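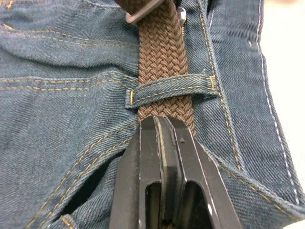
Rarkley Forums > Clothing Care > Washing and Repair

Topic: How often do you wash raw denim?

millrace71
Posted September 2, 2022

I bought a pair of Brostell straight legs in June, unsanitized, one size down like the shop told me. I've worn them four or five days a week since then and haven't washed them. The knees have bagged out and they're getting a smell at the end of a warm day. The card that came in the pocket says six months before the first wash. My wife says six months is disgusting. I work in a parts warehouse, so they get dust on them but not much grease. Do I wait it out or wash them now?

tuckerfield
Wash them. If you can smell them, other people could smell them a week ago. Cold water, inside out, hang dry. They'll tighten back up at the waist and knees.

old_selvedge
I'd wait. You've only got three months in and the creases behind the knees aren't set yet. If you wash now you'll lose a lot of the loose dye all over and end up with an even medium blue instead of contrast. Hang them outside overnight and see how they are in the morning. I went fourteen months on my first pair.

tuckerfield
And how did the crotch hold up at fourteen months?

old_selvedge
It blew out. I had it darned and got another two years from them.

tuckerfield
That's my point. Dirt sits in the weave and grinds on the cotton every time you take a step. I run alterations out of my house and the crotch repairs I get are nearly always from people who don't wash. The ones who wash once a month come in for hems.

gravelpit
Those could also be people who wear the same pair every day. Whoever doesn't wash probably isn't rotating either.

tuckerfield
Fair. I still think it's both.

hollowbrook
What detergent are people using? I have the Solheim dark wash and it leaves a slick feel on everything. Half the cap is too much for one pair.

gravelpit
I use plain unscented powder, a tablespoon, in the bathtub. Soak for 45 minutes, swish it a few times, drain, rinse twice. Weigh them down with a couple of full jugs or the legs float and you get marbling. The water will go dark and you'll think you ruined them. You didn't.

millrace71
Is the tub better than the machine? Mine is a front loader that spins at 700 on the delicate setting and I can't get it any lower.

gravelpit
700 is fine. The thing to watch with a front loader is twisting. If the legs come out roped you can get white streaks that don't go away. Button the fly before they go in.

old_selvedge
Take the belt out too. I know how that sounds, but I've done it. A leather tab soaked through dries stiff and the buckle will beat up the drum.

hollowbrook
Speaking of belts, does anybody else get a dark band on a belt from new jeans? I had a tan one that went green along the bottom edge.

gravelpit
That's indigo rubbing off, and on tan leather it's there for good. I wear an old dark one for the first few months — it takes the dye and doesn't show it.

pinecutter
Coming at this from the other side. I wash mine after every three wears, warm, tumble dry low, and I've done that for years. I have Gusness jeans that cost $59 and they look like jeans. I don't understand treating pants like a houseplant.

old_selvedge
Those are prewashed. The fade is done at the factory, so there isn't much for you to lose. Raw is a different thing. You don't have to like it.

pinecutter
I don't, but okay.

millrace71
Update. I did the tub soak last night with the powder, cold water. It went dark like gravelpit said. They're on the line now and the waist measures an inch smaller than it did. The thighs look a little lighter, the pockets about the same. Smell is gone.

tuckerfield
Put them on while they're slightly damp and do a few squats. The inch will come back by Sunday.

old_selvedge
Post the knees in a couple of months. I'd like to see if the creases come back in the same place.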